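Running log for the Tusgate loan, mostly so I don't have to explain it all again every time the ticket gets passed to someone new. Status as of this morning: still open, but a lot less open than it was.

**Short version:** Redument (our loan servicing software) is calculating the debt service coverage ratio wrong on the Tusgate property. It's a small furnished rental building, 11 units, with a floating-rate mortgage through Damgaard and a rate cap bought through Fommont. The coverage test comes up every April, and the draft report had us failing it. We are not failing it. I did the math by hand twice, and then once more with coffee.

## What I saw first

I opened the covenant report to get it ready for the lender and the whole thing was red. The annual debt service figure was way too high, and when I clicked into it, the rate cap payments weren't being credited at all. The loan floats, the cap kicks in above the strike, and Fommont pays us the difference. Those payments land in the account every month, and I can see them on the bank side plain as day. Redument just acted like they didn't exist.

My first thought was that I'd uploaded something wrong, so I went back to the property folder. Rent roll, insurance certificate, unit photos, cap agreement, all there. Everything was showing up fine.

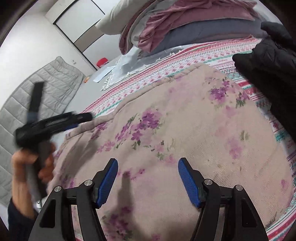 *Unit photos, bedroom: pink floral blanket. Opens normally.*

So the attachments weren't the problem. On to the numbers.

## Things I tried

1. Logged out, logged back in, ran the report again. Same red.
2. Deleted the cap agreement and uploaded it fresh. It took the file with no complaint and changed nothing.
3. Switched the hedge type from "cap" to "swap" just to see if anything would move. It did! The ratio got *worse*. Switched it right back.
4. Checked the payment dates. The cap resets on a different day from the loan, and I had a hunch the software was throwing out anything that didn't match. I changed one payment date by hand in the test copy and the credit showed up for that month. First real clue.
5. Did the same for the rest of the year in the test copy. The ratio came out right to the penny against my spreadsheet, so I wrote it all up and sent it in with exports of both versions.
6. Went through the folder one more time before submitting, so support would be looking at the same set of files I was. The rest of the unit photos loaded without a hiccup.
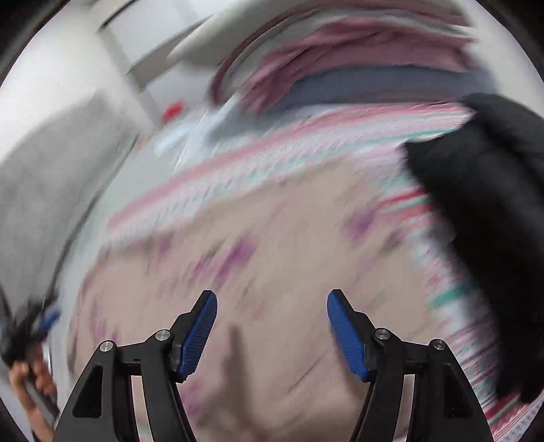 7. Submitted the ticket at 4 in the afternoon and went to make some tea.

## What support said

First reply was the standard one: clear your cache, try another browser. I did both, to be a good sport. No change.

Second reply was much better. They'd opened my two exports side by side and agreed that the date matching was the trouble. Apparently there's a setting called "hedge date tolerance" buried under the loan's advanced options, and ours was set to zero days. I had never once opened that page. They said it goes back to zero when a loan gets moved over from the old version, and ours was moved over the winter.

They told me to set it to 4 days. I did, reran the report, and most of the year came back correct -- I may have cheered a little.

## What's still wrong

Two months are still off. It isn't much, but the report goes to a lender and I'm not signing something I know is wrong. From what I can tell, the payment was split in two both times, and Redument only picks up the larger piece. The missing part is $500 one month and $80 the other. Neither one changes whether we pass, so this isn't an emergency anymore, but I'd like it fixed properly instead of me typing over it.

I asked Damgaard if they'd take the draft with a note attached while this gets sorted out. They said yes, as long as the final version comes in before the end of the month and the note spells out both amounts. Very decent of them.

## Where things stand

- Date tolerance: fixed, set to 4 days on the live loan.
- Split payments: reported, support says it's with the developers. No date given.
- Draft report: sent to Damgaard with the note.
- Test copy: I'm leaving it in place with my hand-changed dates. Please don't clean it up yet!

One question for whoever picks this up next: does the tolerance setting stick when the loan rolls into its extension period? We have the option coming up and I'd hate to do all of this over again. If it's going to go back to zero, just tell me and I'll add a reminder to my checklist.

I'll add to this log when I hear back on the split payments.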